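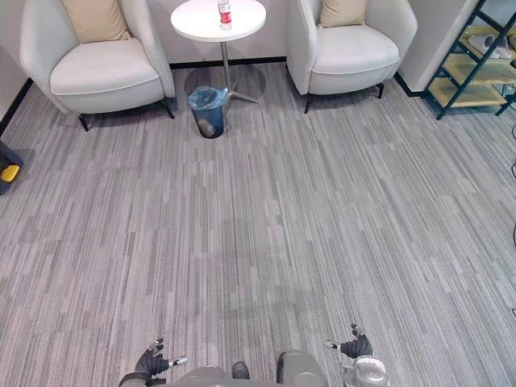 Why do people answer the same question differently in a waiting room than they do at home? In our interviews it mostly came down to time. At home people wrote their answers in scraps, between dinner and the phone ringing, and in the waiting room they had one stretch of quiet and kept going until somebody called their name.

Figure 1. Two armchairs with throw pillows, against the back wall.

4. What people told us about waiting

4.1 Where the diaries came from

I should say up front that I didn't set out to write about waiting rooms. The Illbridge study was supposed to be about sleep. We mailed out paper diaries, people filled them in for a couple of weeks, and they sent them back in the envelope we gave them. The total that came back was 3588 diary pages, which I was thrilled about until I had to read them. Somewhere in the first box I noticed that people kept drifting off the subject. They'd start with what time they went to bed and end up telling me about the dentist, or the tire shop, or the long afternoon at the county office trying to get a name changed on a deed. One woman wrote a page and a half about a fish tank.

Maham Marwat, who coded the pages with me, started putting a little W in the margin every time this happened. By the time we'd finished the second box there were so many W's that we gave up on sleep for a while (sleep gets its own paper, I promise) and went back to the beginning.

4.2 How we coded them

We kept the coding simple. A passage counted as a waiting passage if the writer was somewhere other than home, had been told to wait or had figured out they'd have to, and wrote at least one full sentence about it. Traffic didn't count. Maham wanted traffic in, and I still think she had a point, but it swamped everything else when we tried it. Being on hold on the phone didn't count either, even though some of the best writing in the whole pile is about being on hold.

Each passage was read by both of us separately. When we disagreed we talked it out, and when we still disagreed we left it out. We used Galang to keep the codes straight, mostly because the department already had it on the machines, and I can't say I loved it. It kept sorting our notes by the date we typed them in, so anything I went back and fixed in May jumped to the bottom of the list. If you're planning something similar, keep a paper copy.

4.3 Long waits and short ones

Okay, so the part I find really interesting! You would expect people to complain more about long waits, and they do, a bit. But the passages with real heat in them are nearly all about short waits where the person didn't know it was going to be short. A man at a pharmacy in Brostano was so mad about his wait that he pressed through the paper with his pen. From his own clock times, it lasted as long as it takes to boil an egg. Another writer spent a whole morning at a car repair place in Plulier and described it as "kind of nice, really," and then told us the plot of the paperback she'd found there.

What separates these two, as far as I can tell, is whether anybody said anything to them. The Plulier writer had been told at the counter it would be noon. It was noon. The pharmacy man had been told "just a minute," and he took it literally, as I probably would have.

This fits with older work on lines and on airport delays, where being given an estimate seems to calm people down even when the estimate is bad news. Our diaries push on that a little. Several writers were given an estimate that turned out wrong, and they were crankier than the ones who'd been told nothing at all. I wouldn't lean on this too hard, given how few passages we had, but both of us noticed it independently.

4.4 Company

I had assumed people would write about the strangers around them. They mostly didn't. When other people show up in a waiting passage, it's usually a child (charming, or kicking something) or somebody talking loudly about a surgery. The rest of the room just drops out. Writers who had brought someone along wrote less, which makes sense, and when they did write it was generally about the person they'd brought. One husband and wife kept separate diaries and both described the same visit to an eye clinic. He wrote that they'd chatted the whole time. She wrote that he fell asleep.

4.5 Some limits

People who agree to keep a paper diary are people who like writing things down, so I'd guess they handle a dull hour better than most. We also never asked about waiting, which I think helped, but it means a person who waited a lot and didn't mention it is invisible to us. And our writers were mostly older and mostly had cars. Somebody who waits for two buses every morning would tell you a very different story, and I'd like to hear it. Maham is putting together a short follow-up with bus riders, using the same diary with the sleep questions taken out.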